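From: Pilar Zúñiga
To: Dallunthorpe weavers list
Date: September 2018
Subject: Re: Shrinkage of cotton terry after first wash

> I wove two bath towels on the Brodska loom, 11 ends per cm,
> and after the first wash they are much shorter than I planned.
> The width is nearly correct. Did I beat too softly, or is it
> the yarn? I have 2,851 metres left and don't want to waste it.
> – Dramani

Dear Dramani, dear all,

I think it is the ground warp and not your beating. In terry the loops take no tension, so all the shrinking is decided by the ground threads. If these were stretched very tight on the loom, they go back when they are washed, and the towel becomes short.

I would weave a sample of 40 cm first, wash it at the same temperature as you will use later, and measure it again when it is fully dry. Please don't iron it, the loops will lie down and your measure will be false.

My old teacher in Pernen always laid the towel flat on a table and lifted the corners before measuring, so that the pile could settle.
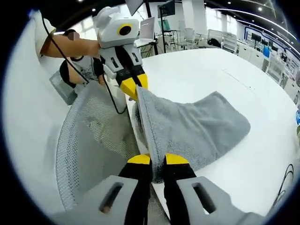
List digest, vol. 11, no. 40, p. 3

For the hem I use a thinner cotton – the same colour, but without loops. Otherwise the fold becomes too thick for my machine.

Could you tell us the yarn number? I may have the same cone at home.

With kind regards,
Pilar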